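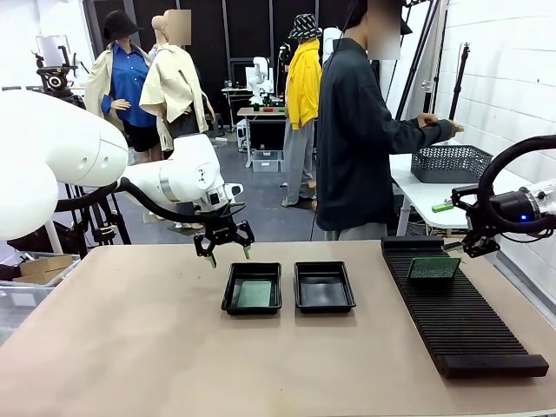
Two-arm cell, board in left tray, second board upright in the rack.

Flolter Board Kit — README

Demo data for the Brendum tray-and-rack kit. 1000 episodes, 18 held back for testing. Task: move circuit boards between tray and rack, either arm. February build.

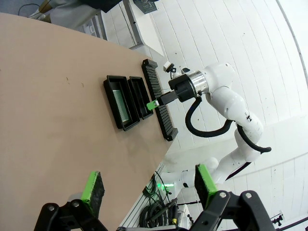 Wrist view, other arm over the rack.

Wrist and fixed views included. Sync is fine exept in 5 episodes, listed in skip.txt. Load those at your own risk.
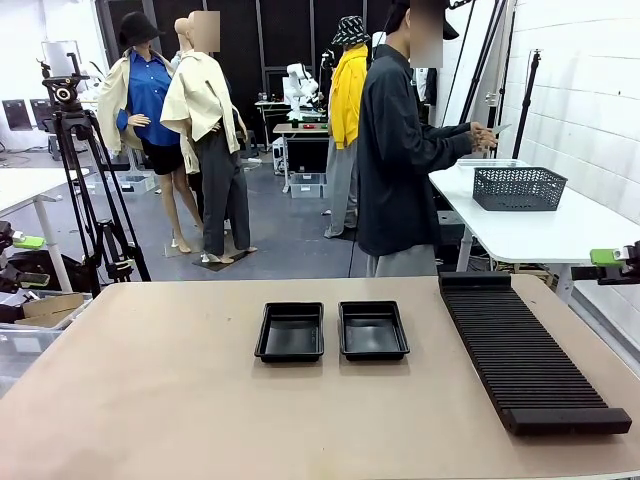

Rack slots not labeled yet. Thiele gripper config is in /cfg — dont mix with the old one. Faces blurred. Bugs to the Dramthorpe tracker.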